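Slide 4 – fabric weight and drying time

Start with the point from the June trial at Sidham: drying cost follows how much water the cloth holds after the spin. Heavier cloth holds more. Give the figure of 27 minutes for the standard load, then pause for the chart.

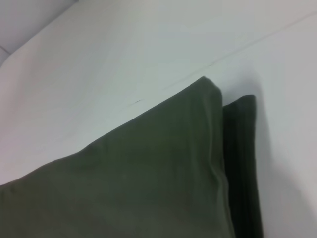
Textile Care Team, Plullik

Olive-green cloth, matt finish, slightly wrinkled. Move on to creasing. Creases set when cloth cools under its own weight – so unload promptly and fold flat. Two layers at most per shelf.

Slide 5 – spin speed. Dirceu Seixas has the table if anyone asks for the raw readings. Do not read it out. Mention that two runs were left out after the sensor drifted.

Questions on dye loss go to Hyun-seo Geum. Leave slide 6 up during questions.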